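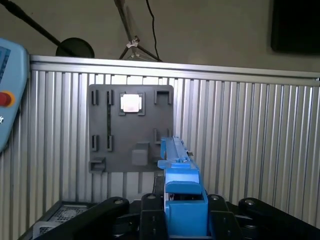
What is Tradus?
It is our method for teaching a gripper to handle parts from a few human-guided runs. We trained it on 400 runs and tested it on 100 new ones.

Does it work with a hard drive in its caddy?
Yes. Drives are one of the test parts. The grip point is learned from the wrist view alone.
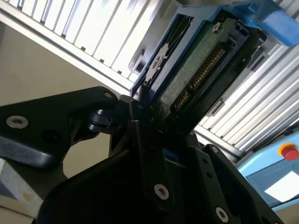

Bukent asked whether a new caddy shape means starting again. It doesn't. We add 36 runs and retrain from the last saved model.

Can I get the data?
The Jastusholm set is free for research use. The next release is due in January and adds 200 runs.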